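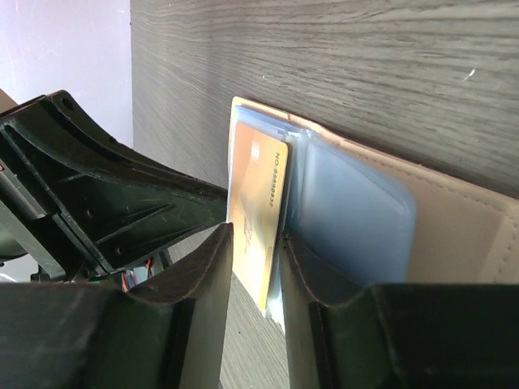 3.2 Small leather goods in the household inventory

The inventory in Jomcombe listed 2,886 objects kept within reach of the front door. Of these, 981 were classed as personal carry items: keys, purses, card wallets, spectacle cases, travel passes and the like. We treat card wallets separately from folding wallets and purses. Rastogi and Gowda grouped all three together in their earlier study, and this made it hard to say anything about where the smaller pieces were put down at the end of the day.

By card wallet we mean a flat holder meant mainly for bank and travel cards. Figure 2 shows one in beige leather, upright against a grey wood-grain surface. Holders with a coin pocket were entered as purses, even where the owner called them wallets. Phone cases with a card slot were left out of the class altogether and are dealt with in Section 3.4.

Each household was visited twice, first in July and again in the autumn. At both visits the resident was asked to put the wallet where it would normally go, and the spot was written down before any questions were put. Shelves, hall tables and kitchen worktops came up often. Coat pockets were more common at the second visit, as might be expected from the weather. Several residents gave two places, one for weekdays and one for weekends, and both were kept in the record.

Colour was noted using 6 broad terms, with beige, tan and cream taken together. Material was recorded as leather only where the resident was sure of it. Wear was scored from 1 to 5 by the same assessor throughout (Esposito), looking at the corners, the stitching where there was any, and the mouth of each card slot. A second assessor (Kapoor) repeated the scoring on part of the sample. Most disagreements concerned dark leathers, on which light rubbing is harder to judge. Pale pieces marked more readily, and their owners were more likely to mention a stain than a loose seam.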